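# Brolley furniture library: where we are

Progress report to the Wornine Fund, 7 Nov 2025
Prepared by Rhun Lewis
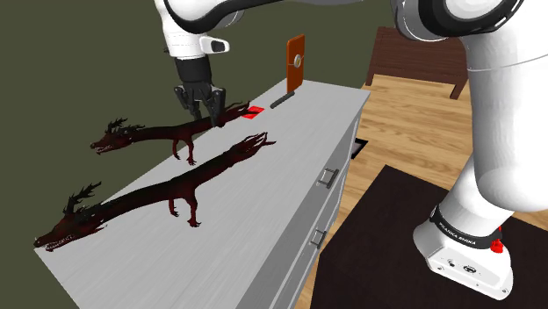

You asked for a shorter report than the last one, and for fewer adjectives. I have done my best with the first.

The library lends furniture to people moving into an unfurnished rental, for up to a year, at no charge. Your grant pays for the Tudasska Street unit, the van and my salary, in the order in which I suspect you would defend them.

## Loans

We made 1227 loans in the period against a target of 1587. The shortfall is almost all from September, when the van spent most of the month at the garage awaiting a part that was twice delivered to a bakery. We rented a replacement for the worst of it and the cost is in the budget sheet under "Transport, other." I would like to claim the target was ambitious, but I wrote it myself and remember feeling quite relaxed at the time.

Dressers are still what people ask for first. Beds come second and desks a long way after that. Nobody has yet borrowed the corner cabinet. It has been offered to every household with a corner.

## Returns and repairs

Returned pieces come back in better shape than we budgeted for, with the exception of drawers. Drawers go missing. I can't tell you how a household loses one drawer out of a chest and keeps the rest, and the households can't tell us either. We now write the number of drawers on the loan slip and have the borrower initial it, which has helped.

Repair spending is under budget and I propose moving the difference to drawer runners and glue. Please confirm by email, as the grant terms say anything moved between lines needs your yes in writing.

Sanding has gone slower than planned. The landlord at Tudasska Street has asked us to stop by 10 in the morning because of the dance school upstairs, so the sanding crew now starts at an hour I am not contractually able to describe as reasonable. They have been very good about it. The coffee line is correspondingly over.

## The catalog

The new online catalog, built by Rojanasak, went live six weeks behind schedule. It works. Borrowers can search by width, which was the thing they wanted, and by "mood," which was in the original spec and which I should have read more carefully. "Calm" returns every item we own that is gray.

Measurements for the older stock are still being entered. Over 30 pieces were recorded in the first year as "normal size," and each one has to be pulled out and measured again. I expect to finish before the next report.

## Complaints

There were two. One was about a late delivery and was fair; we apologized and waived nothing, there being nothing to waive. The other was about the color of a bookcase – the borrower felt misled by the word "honey." We swapped it for a darker one and the word has been retired.

## Next period

- Bring the van's service forward so that it doesn't land in our busiest weeks again
- Finish the measurements
- Agree on a lease extension at Tudasska Street, with the sanding hours in writing
- Find a home for the corner cabinet

The lease is the only item here I would call a risk. The landlord wants an answer by the end of the winter and has mentioned a higher rent twice, once in a greeting card. I will send you his figures when I have them in a form that can be forwarded.

The budget sheet and the loan records are attached separately. The second tab is the one to read. The first is my working and should probably have been hidden.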